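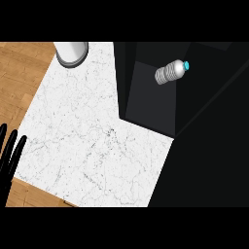

SITE VISITS / EQUIPMENT PLANNING

Home > Notes > Site visits > Plativier open day

February 14, 2020

Back from the Plativier open day with sore feet and a bag of leaflets. Writing this up fast while I can still read my own notes. For anyone on our side who has to put a number in the May budget request – skip to the money part if you want, it's further down.

Went in wanting one answer. Do we buy an arm this year or do we buy simulation seats and wait. Still not sure. Leaning.

Sim room first. Household tasks, all rendered, running on a wall of monitors. The one I stood at longest had a marble floor with wood planking beside it, a black cabinet, a plastic water bottle lying on its side on top with a bright cyan cap. Black gripper fingers coming in from the lower left and a big stretch of floor between them and the bottle. Easy to say "fetch the bottle." Then you start thinking about reach, and base or no base, and which quote that puts you on.

That was the useful bit for me. Our draft request says "arm, tabletop" because that was the line in the old spreadsheet. If the jobs we care about are across a room from where the robot starts, a tabletop arm is the wrong purchase and no add-on fixes it. Asked the guide at the sim desk what most buyers get wrong. Answer: they price the arm and forget the floor. Floor space, floor loading, somewhere to charge, a door wide enough. Measured our door? No. Will do.

Then the Porari stand. Grippers only. Three-finger hands, two-finger hands, a suction thing that was switched off. Got to hold one, heavier than I thought. Spare fingertips are sold separately and they do wear, so that goes under consumables and not capital, different pot of money for us. Ask finance BEFORE the form goes in. We got burned on this with the label printers.

Chiang had the full mobile unit, base plus two arms. Long line. Watched 2 demos over other people's shoulders, couldn't see much. Lead time was the thing everyone asked and the rep wouldn't commit on paper. Verbally "before summer." I would not plan around that.

Nikley do the software. Seats are per user per year, 5 minimum. Price on the sheet is 1,236 per seat, training is 122 a head on top. No discount for the first year, I asked twice. So 6,180 for the seats and 610 for training, 6,790 all in before tax. Compare that with any of the hardware quotes and it is small money. Runs on a decent desktop, though "decent" needs pinning down, our IT people will want the exact graphics card and the sheet just says "recent."

Where I've got to:

Seats this year. Build our own rooms in it – the stock room, the corridor, the kitchen if there's time – and put the fetch jobs through. That tells us reach and whether we need a mobile base. Then go for hardware with a real spec behind the ask. Downside is if the money isn't spent it may not be there next year, and I know people feel strongly about that.

Things to put in the request whichever way it goes:
- service contract, both years
- spare fingertips
- somebody's time, properly costed, not "absorbed"
- delivery and getting it up the stairs, the freight elevator is still out
- insurance, ask wether the current policy covers moving machinery

Didn't get to the afternoon talk on leasing. Full by the time I finished at Chiang. Slides are supposed to go up on the Plativier site, will forward when they do. Leasing might change all of the above to be fair, monthly cost comes out of the running budget and skips the capital form altogether.

Parking was bad. Go by train if you're going to the May one. Lunch was sandwiches and gone by noon, bring somthing.

Leaflets and the Nikley price sheet are in the tray by the copier. Please put them back after.

Site visits | Equipment | Budget forms | Archive | Contact

Get new notes by email. Enter your address to join the newsletter. Unsubscribe at any time.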